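Desktop Teardown Bench: notes and data card

Maintained by Kittipong Saengthong for the Bruvunau repair bench. Last tidied up in September.

What this covers

The folder holds bench notes and photos from taking apart and reassembling office desktop towers. The notes deal with the case, the drive parts, the memory and the cabling. They don't cover software, licences or data recovery. If you need the wiping procedure, it's in the Predard folder with its own readme.

Contents

notes/ has one text file per machine, 36 in all
photos/ has 313 photos, named by machine number and then by stage
parts.csv lists what was pulled and which bin it went into
labels/ has the bin labels, ready to print

Stages

Each machine goes through the same stages, and the stage name is the second part of every file name.

1. open. Mains lead out, tower on its side on the slotted aluminium table, side panel off. Check the colour and routing of every cable before you touch one. Look at the processor socket as well and write down whether the bracket is up or down. A processor left sitting among the other parts on the board gets its own line in the notes.
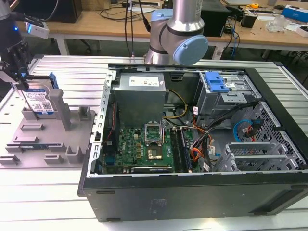
2. drive. Release the drive by its latch and don't lever it out. Unplug the data cable at the connector body. Blue latches are common on the Dell cases, but the colour isn't recorded in parts.csv and shouldn't be used to sort anything.

3. tray. Small parts go onto the grey plastic tray, which lives on the left of the table. Keep the tray flat on the ribs and clear of the rail, and keep loose leads off it. The openings are for holding parts upright, so don't use them for screws. Screws go in the Jekitz tins.
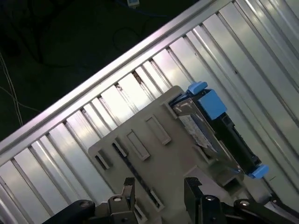

Goicoechea asked whether the screws could be bagged with each machine instead, as the tins get mixed up once two towers are open on neighbouring tables. Fair point. From machine 17 onward the screws are bagged and the bag number is in the notes. Earlier machines still refer to tins.

4. sort. Parts are matched to the list and any that look alike are separated. Long, narrow pieces are the usual trouble. Write the printed label into parts.csv if there is one, and if there isn't, put "unmarked" and describe the part in plain words (blue cap at one end, black strip down the side). Guesses at a model number have caused more rework than blanks have. 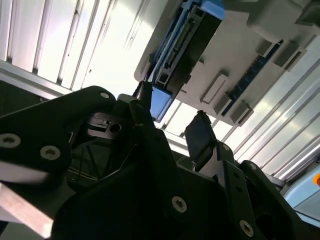 Parts that can't be matched stay in the "query" bin until the end of the month. After that they go out with the metal recycling, apart from anything with a circuit board on it, which goes in the e-waste cage.

5. close. Reverse order. Cables are tucked behind the drive cage where there's room. The side panel goes on last, and the tray should be bare before it does.

Known problems

The aluminium table is very reflective. In many of the close-up photos the ribs wash out to white and small parts are hard to make out against them. Use the notes where the two disagree.

The floor behind the table is dark and there are usually cables on it. Anything dropped over the rail is slow to find, so check there before marking a part missing.

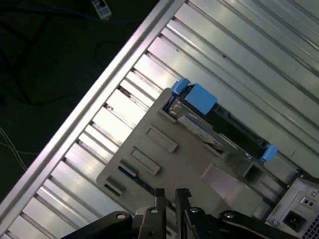 File names for machines 4 and 9 were swapped at first and have been corrected. If you copied the folder before the fix, copy it again. The full set needs 300 MB of free space.

Use

Free to use for training and for your own bench. Please keep the machine numbers as they are so that corrections can be matched up. Send corrections to Kittipong with the file name and the line in question.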